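Jimau shared workshop: hand-held gripper build
Progress report to the Grandano small projects fund
Prepared by Girish Nishad, 2 June 2024

You asked for a plain account of where the money went and whether the project should get the second payment. My view on the second question is more doubtful than the one I gave you in March, and I would sooner you heard that now.

Spending to date is $2,991. Most of it went on hinge parts, finger pads and camera mounts. The rest was filament, plus a batch of screws ordered in the wrong length, which the supplier would not take back. Nothing has been spent on the motorized arm. It stays unbought until I believe in the clothes handling, and I don't yet.

The plan was to use hand-held grippers to collect handling runs on soft goods, then use those runs to teach a home-built arm to pick up and fold laundry. Our target for this period was 200 usable runs. We have 64. A run counts as usable if the fingers stay in view and the fabric isn't dropped partway. By that rule we threw away more than we kept, and I think the rule is generous.

Towels and T-shirts gave us little trouble. Knitwear is where it slows down. Loose yarn hides the edge, and a person ends up guessing which layer is between the pads. A person can guess well. I have seen no evidence that our arm will, and the Upadhyay notes we have been following only cover flat woven cloth, which they don't make clear until the last page.

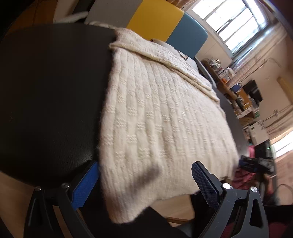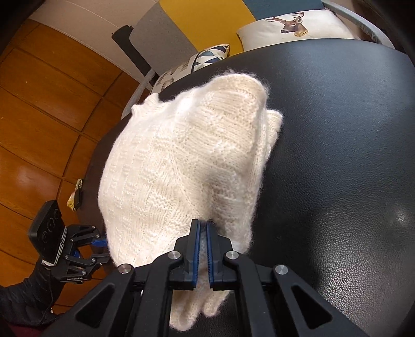 Cream knitwear on the black seat, with the gripper in the foreground. The second picture shows the fingers closed on the near edge.

A good pinch on one edge is a long way from a folded garment. I mention it because the Protach group's write-up, which got several of us excited last winter, was nearly all pictures of good pinches. I asked them for their drop rate and got a friendly reply without a number in it.

Problems still open:

Pad wear. We have no record of how grip changes as the pads age, so early and late runs may not be comparable. Pads should be logged by run from now on.

Daylight. Runs made near a bright window look different from the evening ones. I don't know whether this matters for training. The people who say it doesn't haven't tested it either.

Labeling. 2 people label the runs, and they disagree on when a grasp begins. Until they settle on a rule I wouldn't trust any timing figures from us, including the ones in my March note.

What I recommend: release half of the second payment for pads and labeling time, and hold the arm money back. If we reach 200 runs with at least a third of them on knits, look at it again. I will send the run log and the receipts separately.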